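Every few months a post goes round about a writer who got up at five, wrote before work for a year, put the book up alone and now lives on a boat. I have nothing against boats. I do have questions about the arithmetic, so, a thread from the bottom shelf.

My novel is called The Salt Clerk. I published it myself in March through a service called Grirus, under my own imprint name, Balton, which is me and a mailbox. In its first quarter it sold 639 copies. People keep telling me that's good. People who say so have usually not seen the bill.

The bill: editing, cover, proofreading, a second proofreading after I rewrote the ending the first proofreader had already read. I was 3000 dollars down before anyone could buy a comma of it. Feel free to work out what I'd need to clear per copy. I did, on a Tuesday, and then went for a walk.

"But the morning routine works!" Does it? We hear about it from the people it worked for. I'd like to see the survey of everyone who set the same alarm and ended up with a drawer full of chapter threes. I wrote mine mostly in the evening, with the TV on, and I can't say it made the book any worse.

Next, the advice to "build a list." Grirus sells a package for this, called Clondov. You give away a free novella, people hand over an email address, and when the real book comes out they are supposed to be waiting for it with their wallets open. I got about 400 addresses. Two of them replied to the launch email. One wanted to know if there'd be another free one.

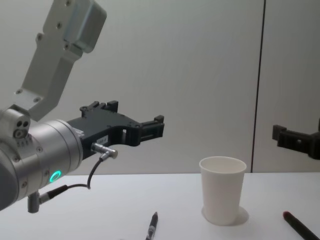 Blurbs are the part of this business I trust least. An author who hasn't opened your book is asked to call it "unputdownable" by an author who will be asked to do the same for them next spring. I was offered a swap like that and said no, mostly out of cowardice, because I'd read the other book. Readers aren't stupid, but they are generous, and they'll find warmth wherever they're given the slightest excuse: put two small round holes and a bigger one on a little block on the side of a robot arm and we see a face looking back. Put "haunting" and "luminous" on a back cover and we see a good novel. I do it too. I have bought terrible books on the strength of "luminous."

Reviews, while I'm at it. The kindest one I've had says the book "arrived quickly." Four stars. I've read it more often than I'd like to admit. The meanest one quotes a line I was proud of and just puts a question mark after it, and I'm sorry to report that they have a point.

Somebody will reply that I should have gone the traditional route. I tried. I sent it to agents for most of two years. The longest answer I received was a paragraph explaining that the market for quiet historical fiction was difficult, and the shortest was the word "Pass." A small press called Lukáč did ask for the full manuscript and then changed their submissions page to say they only do cookbooks.

So was it worth doing? Depends who's selling you the answer. If it's someone with a course, check whether they make their living from the novels or from the course. Ask them for sales after month six. Ask what they spent on ads. If they go vague, keep your card in your pocket.

I'm writing another one anyway. Same clerk, different port. No free novella this time, no blurbs, one proofreader, and I'm finishing the ending before I send it to her.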